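本网站使用 Cookie 以改善您的阅读体验。继续浏览即表示您同意我们的 Cookie 政策。[接受] [了解更多]

借调

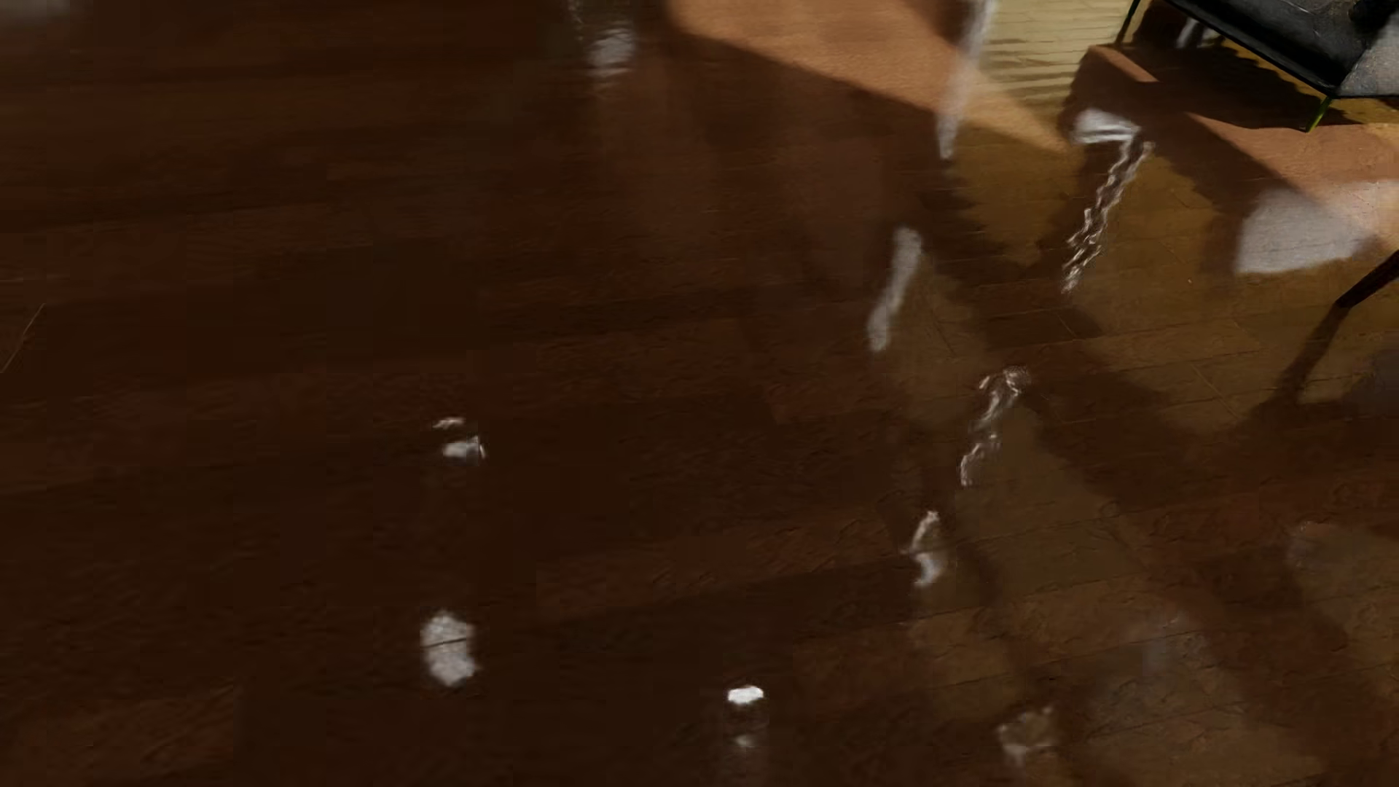

赫尔曼·京廷被借调到斯卡尔伍德基地的第一天，领到了一件反光背心、一把储物柜钥匙，还有一本讲如何正确使用储物柜的小册子。派他来的公司叫法西克，专门向别人的机库出租机修工，论小时计价，加班另算，悲伤不计。法西克的合同写得很漂亮，说借调人员将“无缝融入客户团队”。客户团队在机库西头喝咖啡，赫尔曼在东头喝，中间隔着一架拆了发动机的涡桨运输机。报到的手续要到办公楼里办。办公楼的走廊铺着深褐色的长条木地板，打蜡打得能照见人，太阳斜斜地照进来一大片，把那一片木头晒成了焦糖色。赫尔曼穿着劳保鞋站在光和暗的交界上，低头看见地板上模糊的反光，心想这地方给地板做的保养，比给飞机做的勤快。

后来他知道这话不公平。飞机的保养也很勤快，只是勤快在纸上。

质量主管叫坎德拉·塞普尔韦达，个子不高，说话很轻，整个机库都怕她。她怕的东西只有一样，叫瓦米兹。瓦米兹是一套工具管理系统，去年七月上线，从此每一把扳手都有了编号，每一个编号都有了主人，每一个主人都有了麻烦。早上领工具要扫码，晚上还工具要扫码，中途上厕所，按规定也要把工具先还回去。系统上线以后，西头的人喝咖啡明显喝得少了。

“你的工号是多少？”坎德拉问。

赫尔曼说了。

“系统里没有你。”

“我在这儿站着。”

“我看得见，”她说，“系统看不见。”

法西克把他的资料寄来过，执照复印件、体检表、一张照片，一样不少。问题出在姓名栏。瓦米兹要求姓名栏至少有一个中间名，赫尔曼没有中间名。他父母给他取名的时候没有考虑到这一层。

坎德拉试了“无”，系统说已有员工使用该姓名。又试了一个句点，系统想了很久，给他分配了一辆叉车。

“你会开叉车吗？”

“不会。”

“那先别动它。”

于是头三天，赫尔曼在斯卡尔伍德没有资格碰任何工具，名下却有一辆叉车。他每天准时到岗，坐在工具间门口的塑料椅上，按小时领钱。德拉科斯公司，也就是那架运输机的主人，每小时付给法西克的钱足够请人吃一顿像样的晚饭。德拉科斯经营货运，运花，运鱼，旺季也运赛马，在业内以准时著称，至少它自己的宣传页是这么写的。

陪他坐着的是斯塔夫罗斯·察内塔托斯——这是工牌上的写法。他本人姓察内托斯，工牌多印了一个字，申请更正的表格交上去以后，回来的新工牌多印了两个。他就把旧的戴上了。

“你运气好，”斯塔夫罗斯说，“埃丁来的时候，系统认定他退休了。”

“后来呢？”

“后来给他开了欢送会。蛋糕不错。”

埃丁·格尔吉奇从起落架舱里探出半个身子，说蛋糕太干，然后又缩了回去。他在斯卡尔伍德干了很多年，按系统的说法已经退休，按工资单的说法则刚刚入职，他对这两种说法都没有意见。两边寄来的信他都收着，一边祝他晚年幸福，一边提醒他还在试用期。

第四天上午，事情有了变化。德拉科斯派来了一位客户代表，安提戈尼·德利扬尼斯，穿一件米色风衣，夹着一个文件夹。她的任务是弄清楚飞机为什么还没有好。飞机原定做一次200小时检查，检查本身早就做完了，签字也签了，卡住它的是一把十号套筒。

十号套筒不见了。

不懂行的人听到这里会觉得好笑，机库里没有人笑。一件工具在飞机附近丢了，在找到它之前，飞机哪儿也不能去。它可能躺在某个人的口袋里，也可能躺在操纵钢索旁边，等着在某个不合适的高度滚到某个不合适的位置。这条规矩是对的，连赫尔曼都这么认为，他只是觉得这把套筒挑的时候不大好。

“找了多久了？”安提戈尼问。

“三天。”坎德拉说。

“有多少人在找？”

坎德拉看了一眼塑料椅。“除他以外，全部。”

安提戈尼也看了一眼塑料椅。她翻开文件夹，翻到有赫尔曼费率的那一页，又抬头看看赫尔曼，像在菜市场核对一条鱼的价钱。

“他为什么不找？”

“他没有权限。”

“找东西也要权限？”

“找到了就得碰它，”坎德拉说，“碰它要权限。”

安提戈尼把这句话记了下来。从笔画看，她记了不止一遍。

那天中午，大家把驾驶舱的座椅抬了出来，把货舱地板掀了，用内窥镜照遍了每一条能伸进去的缝。他们找到了一枚硬币、一只儿童手套、半截铅笔，还有一块来历不明的饼干。瓦米兹要求所有找到的物品登记入库，于是饼干也有了编号。埃丁提议让饼干先退休，被否决了。

赫尔曼坐着看。看别人找东西是一件很折磨人的事，看的人总觉得自己会找得更好。到下午他实在坐不住，问斯塔夫罗斯，最后一个领那把套筒的人是谁。

“系统说是叉车。”

“叉车？”

“叉车领了一把十号套筒。三天前，早上。”

赫尔曼想了一会儿。三天前的早上，坎德拉正在往姓名栏里敲句点。

“那是我的叉车。”他说。

“所以大家都没好意思跟你提。”

两个人去看叉车。叉车停在北墙下面，充着电，车座下有个装杂物的盒子，盒子里只有一副旧手套和一张彩票。没有套筒。赫尔曼既失望又松了口气，斯塔夫罗斯核对了一下彩票，只有失望。

他们回到工具间。套筒都嵌在抽屉的泡沫垫里，一个坑一把，少了哪把一眼就看得出来。十号的坑空着，旁边贴了一张红色标签，标签上是坎德拉的签字。赫尔曼没有伸手，他没有权限。他弯下腰，把脸凑得很近，近到斯塔夫罗斯以为他要用牙。

“十一号那个坑，”赫尔曼说，“里面那把是十一号吗？”

斯塔夫罗斯把它取出来，对着灯看，看了很久，又换了一只眼睛看。

“十号。”

“那十一号呢？”

十一号在十二号的坑里。十二号在十三号的坑里。整排套筒像影院里坐错了位子的观众，每人往右挪了一个，挪到最后，十九号没有地方坐，被人搁在了抽屉后面的夹层里。系统只认坑上的码，不认坑里的东西，三天里它一直坚定地报告缺一把十号，而所有人都相信它，因为它用的是红字。

坎德拉来了，把套筒一把一把归位，全程没有说话。归到十九号，她停了停，问是谁先看出来的。斯塔夫罗斯指了指赫尔曼。

“你碰了吗？”

“没有。”

“好。”她说。这是她对他说过的最热情的一个字。

接下来要写报告。工具失而复得需要写明发现人，发现人需要有工号，有工号的人必须在系统里。坎德拉在工具间坐到傍晚，先写发现人为“借调人员”，系统不认；再写“目视检查”，系统问目视检查的执照号码。最后她填了叉车的编号，系统立刻通过，还弹出一行绿字，感谢该员工为安全文化所做的贡献。

安提戈尼在放行单上签了字，临走前把文件夹合上，又打开。

“我得在总结里写一句原因，”她说，“您看怎么写合适？”

坎德拉说：“工具存放位置偏差。”

“用了三天？”

“偏差比较大。”

飞机第二天拖出了机库，装花。埃丁站在门口挥手，他说退休的人就该有退休的样子。德拉科斯后来给斯卡尔伍德寄来一张账单，按停场时间算的，斯卡尔伍德转给了法西克，法西克附上合同第60条，又转了回去。那张账单至今还在路上，盖的章已经比字多。

赫尔曼的权限是在第二周批下来的。法西克替他在申请表上补了一个中间名，没有事先问他，叫“赫尔曼”。工牌送来那天，他总算可以领一把扳手了，扫了码，机器响了一声，屏幕上说：赫尔曼·赫尔曼·京廷，您的借调期已于昨日结束，请归还名下叉车。

他去问坎德拉怎么办。坎德拉看了看屏幕，又看了看他，把自己那把扳手递了过去，然后背过身，专心研究墙上的灭火器检查表。

叉车月底收到了一笔安全奖金，1000块。斯塔夫罗斯问他打算怎么花，赫尔曼说先得去学会开它，驾校下个月才有名额。

订阅我们的电子报，每月收到一篇新小说。您可以随时退订。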